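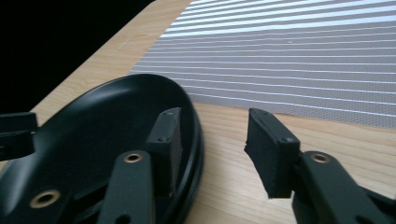
Minutes of the review meeting on the gripper fault, Zelta cell

Month: May
Start: 14:10
Chair: Khalil Awwad
Present: two persons from Zelta, one from Wouters (maintenance), one from Temereo (software, by phone)
Excused: Birner. They sent their comments in writing before the meeting.

1. Minutes of the last meeting
Accepted with one correction. In point 4 the word "motor" must be "motor cable".

2. What happened
Khalil read the fault report. During the afternoon run the robot gripper held a dish above the table and opened its fingers without a command from the operator. The dish fell on the table edge and then to the floor. No person was hurt. The operator was standing outside the marked line, but only one step outside, and he said in his report that he was going to step in to move the mat.

The log shows that the supply voltage of the gripper dropped for 300 milliseconds. After the drop the gripper controller started again, and at each start it opens the fingers fully to find its zero position. This behavior is written in the manual, but it was not in our risk assessment. Wouters asked that this is noted clearly.

3. Cause of the voltage drop
Wouters has opened the cable guide and found one wire damaged near the wrist, where the cable bends the most. The cable was planned for change after 900 hours of work. Nobody could say with certainty how many hours it had, as the counter was set to zero when the controller was replaced last winter. The old counter value was not written down.

Khalil asked if the same damage can be present on the second cell. Wouters has looked at it from outside only and saw nothing, but does not want to confirm before the guide is opened.

4. Foam pads
Birner writes that the foam on the fingers should also be discussed, as a worn pad can let a smooth rim slip. The edge of the foam on one finger is slightly frayed. The meeting agreed that the pad did not cause this fault - the log shows clearly that the fingers opened. The pads will be replaced anyway with the cable work. Zelta has a bag with 44 pads in the store, so no order is needed.

5. Software change
Temereo proposes that after a power loss the gripper stays in its last position and waits for a reset by the operator. There was a longer discussion on this. Zelta is worried about the opposite case, when a hand is between the fingers and the gripper does not open. Temereo answered that the closing force can be limited to 100 newtons, but Zelta finds this value still too high for a hand. No decision was taken. Temereo will send a written proposal with a lower value and with a manual release.

6. Rules until the repair is accepted
The cell runs only in slow mode. It is not allowed to reach over the table while the gripper is powered, also not for a short correction of the dish or the mat. The marked line on the floor is moved outward by one tile. The person who starts the cell signs the sheet at the door.

7. Actions
Wouters: change the cable on the first cell, open the guide on the second cell, send photos of the damaged wire.
Zelta: change the pads, add the restart behavior to the risk assessment, write the cable hours by hand on the weekly sheet.
Temereo: proposal from point 5.
Khalil: answer to Birner, and inform the late shift about point 6 today.

8. Other
Temereo asked for the complete log file and not only the printed page. Zelta will put it in the shared folder.

End: 15:25
The next meeting will be called when the cable is changed.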